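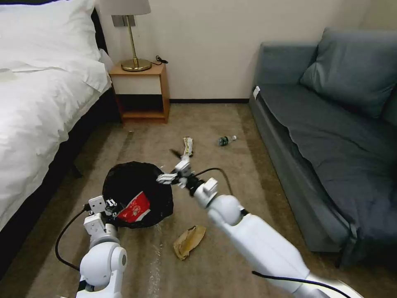
Larnska guest room waste set

Round black wastebasket for bedrooms, supplied with black refuse bags. Intended for carpeted rooms, for use beside a bed or nightstand. Height 23 cm. Bags are sold in rolls of 62. Order code 2001.

Empty drinks bottles before disposal. Paper bags should be flattened to save space.

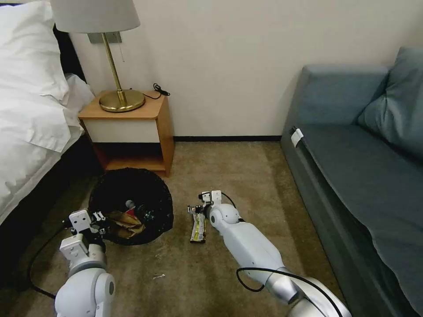 Min-kyu Woo: We keep 2 per room at Wendt and change the bags daily. Snack wrappers fill them faster than paper does.

For longer stays, a second basket may be ordered separately under the same code.

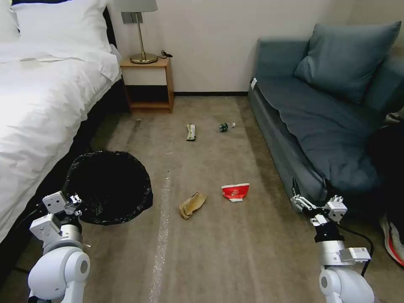
Replacement bags fit the Kovberg basket as well. Do not use for hot ash or liquids. Wipe clean with a damp cloth.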